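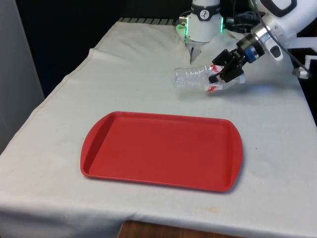
Figure 1. The shared bench with the bottle in the gripper and the red tray on the cloth.

Do We Need a Second Arm? Equipment Planning Report

The question we were given was whether the teaching lab should put a second arm into next year's budget. I started out doubtful and have ended up more so. Three suppliers sent quotes: Havgate, Stastov and Pristum. All three assume that our present bench is the bottleneck. None of them asked how many hours a week it is booked.

We used the plainest job we have, a crumpled water bottle and a tray, as the yardstick for what any new equipment would have to handle. It is a dull job and that is why I like it. A thin clear bottle gives under the fingers, and brochures are usually photographed with something stiffer.

What the quotes say

Havgate is the cheapest on paper. The price leaves out the gripper, the mount and the second year of support. Stastov includes a gripper but wants 10 weeks for delivery, counted from the day the deposit clears, so an order placed in July would have missed the start of term anyway. Pristum offers a bundle with 6 training seats. Our course has 4 project groups, and I could not find a use for the seats that was worth paying for.
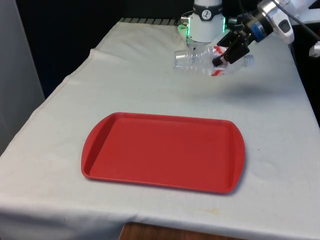

By Yen-ting Sin | Au Project Group | Sep 3, 2022

Where the money would go

The Au group has $2,077 left for this year. That does not buy an arm from anyone, and I would be wary of treating it as a down payment on one. It could cover smaller things we already argue over: spare finger pads, a second red tray of the same model, and a flat mat to replace the cloth. The cloth wrinkles and stains, and you can see both in the pictures. Whether a mat would change our results I can't say. We have not tested one.

The case for a second arm rests on waiting time. I asked the other groups for their booking notes and got two sets back, one of them half filled in. From those, most of the lost time went to setup and to hunting for parts — a second arm would double the setup. Stastov's sales sheet claims higher output per bench, but it gives no task and no object, so I left that claim out of the comparison.

Recommendation

Hold off on the arm. Spend part of the remaining money on pads and the mat, and keep a proper booking log for one full term, with setup time written in its own column. Ask Havgate to quote again with the gripper and support included. If the log shows groups being turned away, the request can go in with numbers behind it. The Pristum bundle should be dropped unless they will sell the arm without the seats.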